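Floor marking rules for the arm cell, revised

1/15/24

I have rewritten the marking rules we use in the Plillier cell. The old version ran to 6 pages and contradicted itself on tape width. What follows replaces it. Relline and Anum are the two arms; the rules apply to both.

Rule 1. Marking the target zone

Use yellow tape, matte, laid flat on the carpet. Four strips, one per side. Let the strips cross at the corners and leave the tabs on, as trimming them lifts the adhesive. The inside edge of the tape is the boundary. A zone may sit at any angle to the wall, provided the angle is entered in the run sheet.

Rule 2. Approaching the zone

Speed is limited to 100 mm/s once any part of the hand is over the tape. Outside it, 300 mm/s. Fingers stay partly closed on approach and open only on the operator's command. Film wrapped on the upper arm must end short of the wrist joint. Check this before power-on.

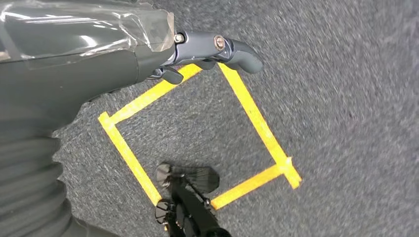 Rule 3. Replacing tape

Replace a strip when 5 mm or more of its edge has lifted. Replace the whole strip, never a patch. Re-measure the zone afterwards and enter the new figures under the Paul profile. The old figures stay in the log.

Tape width is still open. I will settle it in March, when the next rolls are ordered.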